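Matt black table top, what finish?

Tultix wrote:
I've made a low table top for sorting toy bricks and painted it matt black. Off-white walls behind, so the edges stand out well. Question is whether to seal it or leave it bare.
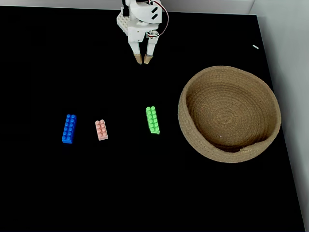
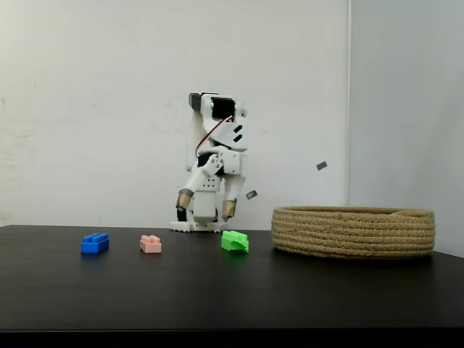
Last edited by Tultix on Wednesday, January 1, 2025; viewed 3,138 times

Oron wrote:
Leave it. Varnish over matt black goes patchy and you get glare from any lamp. Mine has had two coats of paint and no sealer and the bricks haven't marked it.

Retell wrote:
Disagree with Oron. Bare matt paint picks up every greasy finger. I used a dead flat water-based varnish, thin coats, foam roller. No glare to speak of.

Oron wrote:
Fingers wipe off with a damp cloth. Depends who is using it I suppose.

Tultix wrote:
Mostly me, plus the nephews at weekends. How long did yours take to harden, Retell?

Retell wrote:
Touch dry the same evening. I left it roughly 10 days before putting bricks on it. The tin says less but I wouldn't.

Urbańczyk wrote:
Try it on an offcut first. I did mine in December in a cold garage and it dried cloudy, had to sand it all back.

Tultix wrote:
Have an offcut, will do half and half and post the result.

Wojciech Wilczyńska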